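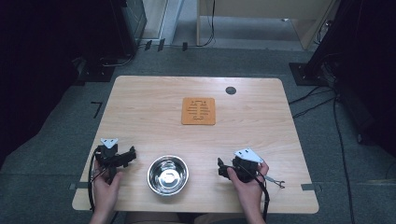

Tahira Sial

Equipment plan, draft 2, March 19, 2023

Budget first because that's what everybody asked for. We have 2583 total. Not a lot. Hand-held grippers are the big item, one per hand, cables included. Quote from Gestel for the pair was 1000. Butside came in higher and wouldn't ship before April so they are out.

Left after grippers: 1583. Out of that 734 goes to the recording computer (refurbished, Yousafzai lab price list, row 2). Leaves 849 for everything else.

Everything else so far:
- spare fingertips. Need to ask if they sell them singly
- longer cables. Both grippers are wired and a cable drops down by each wrist, so length matters when you reach to the far side of the table
- more tape, table and floor. Cheap but it goes fast
- objects for the tasks. Steel bowl is fine but very shiny, would like a dull one too for comparison. Flat mats, any color

Not buying: a table. The wood-grain one does the job.

Wireless version was discussed. Susari makes one, no price yet, I emailed them. If it fits in teh 849 we talk again, otherwise wired stays. Batteries and a charger would be extra and I have not put those in.

Still open: who signs for the order, and wether shipping is inside the Gestel quote or on top. If on top take it from the objects line. Will fix the table of costs when I hear back.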